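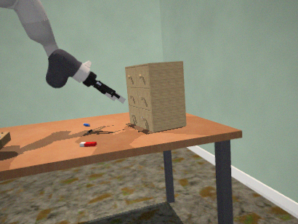 Home Gallery Notes Logs Contact

Drawer set, October. Quick page, more text than pictures for now, I'll tidy it up when there's time. We're building up examples for the drawer tasks — open one, close one, put something in one — and nearly all of it gets made in sim before anything goes near the real bench. The cabinet has six drawers, two across and three down, and every episode begins with all of them shut. Fingers start off near the front at middle row height, holding nothing. Small stuff on the left side of the table is clutter, the red and white block and the little blue thing included. None of it is the target in this set. The policy has to learn to leave it alone.

Where the count is: 2170 episodes kept. Another 163 thrown out, mostly bad grasps on the handles, a few where the drawer came half way and the operator gave up and hit save anyway. Please dont hit save on those. Mark them failed, we do use the failed ones, just in a different folder.

Naming. Say the drawer the same way every time: top left, middle right, and so on. Left and right as you face the handles. Jasper De Haan went back through the Palumberg batch and found "upper left" and "first drawer" mixed in with the rest, and that took him all of Thursday to fix.

Shadows stay on. We tried a run with them off and the Halonen checkpoint came out worse on the real bench, it kept pulling up short of the handle. Could be something else, only tried it the once. Leaving them on until somebody has time to do it properly.

Camera gets nudged every 10 episodes, wall color every 40. Table stays the same for this round. Plirik does the swaps by itself now so no need to touch the config — if you did touch it, put it back.

Still short on bottom row. Everybody likes the top drawers, they're easy. If you have a spare hour do bottom right, then bottom left. Slow approach, close on the handle, straight pull, stop, let go, back off. Don't swing the wrist at the end, it teaches teh wrong thing.

Next upload goes in the Vurnanari folder, same layout as before. More pictures when the closing set is done.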